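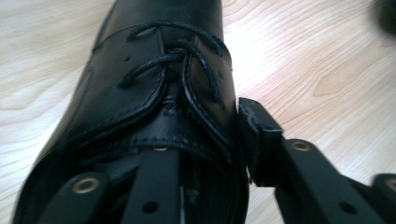 Black leather lace-up shoe

Votell Community Music Forum > Ensembles and Performance > Seating and amplification for the December program

Natália Malý
Posted 9:14 am
Members of the accordion and strings section are asked to give their views on the seating plan for the December program. The hall at Gatero has confirmed that the stage risers will not be available to us. The proposal is to place the accordions at the front left, the cellos behind them, and the two clarinets at the far right. Amplification would be limited to the double bass. Please reply in this thread so that all comments remain in one place.

msevcik
Posted 9:52 am
Thank you for the proposal. I do not support placing the accordions at the front. In the Jelínek suite the cello line carries the melody for the whole of the second movement, and it will be covered. I would ask that the cellos be moved forward and the accordions turned slightly inward.

kanokwan_i
Posted 10:30 am
I must disagree with Matěj on this point. The accordion players need a clear view of the leader in the seventh section, where the tempo changes twice. We lost our place there at the spring concert when we were seated in the second row. The balance can be corrected by playing more softly, and the parts are already marked for it.

msevcik
Posted 10:41 am
The parts are marked piano from bar 77 onward. That marking was in place in the spring as well, and it was not observed.

Dagmar Gajdoš
Posted 11:05 am
May I request that both members keep to the matter of seating. The question of dynamics will be taken up at rehearsal.

On amplification, I recommend that we use none at all. The hall is small and the bass was entirely audible from the back row when the Mindow Trio performed there. Hire of the equipment would cost 2,000 crowns, and the music library fund could make better use of it. 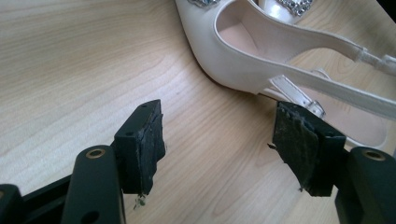
White slingback heel with rhinestone ornaments

mskala_bass
Posted 1:20 pm
As the player concerned, I would prefer to keep the amplifier. The Mindow Trio is three people - we are considerably more, and half of us are accordions. I am willing to bring my own equipment, in which case no hire would be needed.

Dagmar Gajdoš
Posted 1:48 pm
If there is no charge, I withdraw my objection as to cost. My view on the sound is unchanged.

kanokwan_i
Posted 2:15 pm
Would a curved arrangement be acceptable? Accordions and cellos could share the front row, with the leader standing at the center. Both sections would then see the beat.

msevcik
Posted 2:33 pm
I could accept that, provided the cellos are on the audience's right with the instruments facing out.

Natália Malý
Posted 4:02 pm
The shared front row will be tried at the next rehearsal, with the cellos on the right as requested. Miroslava is asked to bring the amplifier so that the suite may be heard both with and without it. Members should bring their own music stands.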